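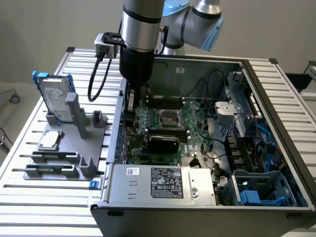

When the arm stops and won't say why: tracing intermittent protective stops on a PC assembly cell

Posted 22/06/2020

If your arm has started stopping in the middle of a memory insertion, and the log says something like "force limit exceeded, joint 5", the first advice you'll get is to raise the force limit. Please don't do that yet. I did it, and all I got was a bent latch on a DIMM slot and a cell that still stopped.

This page covers how I traced the fault on our cell at Tinden, where a single arm puts the processor, memory and hard drive into a desktop tower lying on its side. The controller is a Gisler and the gripper is a Novent. The steps should carry over to other makes with small changes, though I haven't tried them on any.

What the fault looked like

The arm would pick a memory module from its holder, carry it over the case, start down toward the slot and halt. Sometimes it halted before touching anything. Clear the stop, run it again, and it would often finish without complaint. Over 313 logged cycles we had 12 of these stops, and most of them were put down as "part misaligned" because that was the easiest entry in the drop-down menu.

I was suspicious of that label from the start. A misaligned part can't push back on a gripper that hasn't reached the board.

Before you start

Put the cell in manual mode at reduced speed and keep the enabling switch in your own hand. Don't hand it to a helper while you lean over the case. For any step where you touch the arm, its cables or the gripper, take the power off the arm and lock it out. An arm in a protective stop is still powered, and I wouldn't trust my fingers to it, whatever the sales sheet says about working next to people.

Unplug the desktop power supply from the wall too. Wear a wrist strap if you plan to use the board again.

You'll need:

A flashlight
A hook-and-loop strap or two
A scrap memory module
A scrap motherboard, or one you can afford to lose
A copy of the stop log in a form you can sort

Step 1. Sort the log by position

Most people sort by time. Sort by arm position instead, and look at the wrist angle in particular. If the stops are spread evenly over the whole path, suspect the parts or the force settings. If they bunch up at certain angles, suspect something attached to the arm.

Ours bunched up. All but 3 of them happened with the wrist turned toward the memory slots on the far side of the socket. The near slots hardly ever gave trouble.

Step 2. Run the path with nothing in the gripper

Take the part out, raise the target height so the tool can't reach the case, and run the same moves at low speed. Let it go for a good long while. If you still get a stop, the fixture and the board are off the hook and you can leave them alone.

This took me most of an afternoon. The stop came on the seventh pass, with the gripper closed on air. So much for "part misaligned".

Step 3. Look at the cables while the wrist turns

Stand outside the reach of the arm and watch the cable, not the tool. A cable that hangs in a long loop from a bracket on the wrist has to go somewhere when the wrist turns. Check for these:

The loop pulling tight at either end of the rotation
The loop brushing the arm, the case or the fixture
The plug tilting in its socket
The bracket shifting on the wrist

On our cell the thick cable pulled tight near the end of the turn and dragged the plug sideways. The controller read the drag as contact force. It did what it was built to do, and the message it gave was no help at all.

Step 4. Check the plug with the power off

Lock out, then move the plug gently by hand. It should have no play. Ours had a little, so I took it out and looked at the pins with the flashlight. One was slightly spread. I replaced the cable. Bending a pin back seems to work for a week and then you're reading pages like this one again.

Step 5. Give the cable its slack back

Loosen the bracket, turn it so the cable leaves in line with the upper arm, and tighten it again. Then, still locked out, strap the cable higher up so that the loop hangs free of the case. Too much slack is its own problem - a low loop can catch on an open chassis, and there are plenty of edges in there to catch on.

Power up and jog the wrist slowly through its full range both ways. Don't skip the direction that was fine before. If you've changed the mounting, check your payload and center of gravity settings as well.

Step 6. Put the force limit back

If someone has raised it, return it to the value from your risk assessment and write down who changed it. On our cell that was me. Test with the scrap module and the scrap board before you go near a good one.

What I'm still not sure about

We've had no stops at those angles after the repair, but I'd want to see it run through September before calling it fixed. Triditz, who installed the cell, sent a software update and told us it "addresses nuisance stops". The release note doesn't say how. If it widens the band that counts as normal force, then the next loose cable will take longer to show up, and I'd sooner have the stops. I've asked them for the before and after values and haven't installed the update.

If your stops don't bunch up in step 1, check the gripper fingers for wear next, then the seating of the fixture on the table.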